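The box that runs the bench

Pipette tips are the small plastic cones that go on the end of a pipette and come off again after a single use. A busy lab can get through 2,000 of them in a week, and they all come out of boxes that few people outside the trade have ever looked at.

Elaine Evangelista has looked at a lot of them. She manages stores for Fasow, a testing laboratory in Jimholm that checks drinking water and animal feed, and she has been buying tips for 20 years. When she started, the tips came loose in bags, and the juniors spent their Friday-feeling hours, as she puts it, poking them into racks by hand.

The box she likes best is a plain one. It has a cloudy plastic body, a lid on a hinge and a coloured insert with holes to hold the tips upright. The latch gets most of her attention. If it is too stiff, people leave the lid up all day. If it is too weak, it pops open in the cupboard.
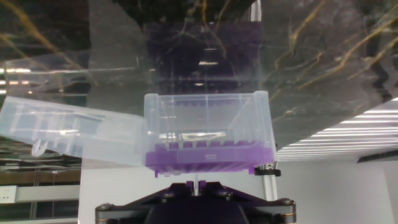
Why purple?

Colour is how most labs tell one size of tip from another, but there is no rule that every supplier follows. Purple at one firm may be yellow at the next. Evangelista keeps a chart taped inside the stores cupboard and rewrites it whenever a contract changes, most recently in March.

"I had a new starter load the wrong size for a whole morning," she says. "The colours were right for his last job."

Clifford McKinnon worked in moulding for 35 years, the last part of it at Rimix, a small firm in Kennedy that makes racks and trays. He says the holes are the hard part. They have to sit in straight rows and stay there after the plastic cools, and the insert has to lie flat in the box. A slight warp is enough to make the tips at one end stand higher than the rest.

The lid is easier to make and gets more complaints. Some users want one that folds right back and lies on the bench. Others have no room for that and want it to stop halfway, or to come off completely. McKinnon's firm sold both sorts for a while and found that customers ordered one and then rang up asking for the other.

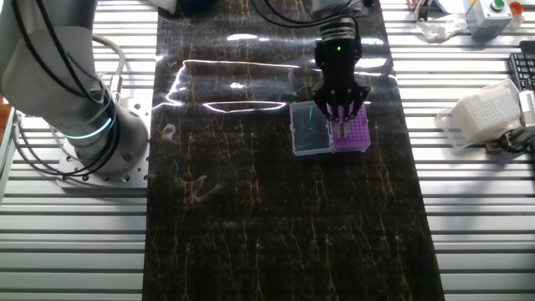 Price comes into it too. A refill, with the tips already seated in an insert, costs less than a full box, and it saves throwing away a good lid. Fasow now buys mostly refills. Florence Sandhu, who looks after waste at the site, weighed the plastic going out before and after the change and got the monthly figure down to 111 kilos. She would like it lower. The old boxes go to a school, where they hold beads and screws.

Not everyone is keen. Noémie Campbell, a senior analyst, finds that refills sometimes drop in crooked and have to be pressed down at the corners. She opens a new box when the work matters and keeps the refills for rinsing and practice.
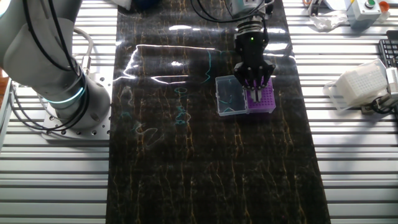 Bench habits vary more than the boxes do. Campbell is right-handed and puts her tips to the right of her samples, with the lid opening away from her sleeve. Colton Hiebert, at the next bench, does the opposite and has never had a spill, or so he claims. Both of them prefer something under the box. A dark mat with thin gold veins, like polished marble, looks smart beneath a purple rack, though a glossy finish throws the light back and Campbell finds that tiring by four in the afternoon. Her own mat is dull grey rubber. Hiebert uses a folded paper towel and changes it when it gets a ring on it.

Evangelista has a drawer of samples from suppliers hoping to win the next order. She opens and shuts each lid about fifty times before she reads the price list. Two of the latches have already snapped.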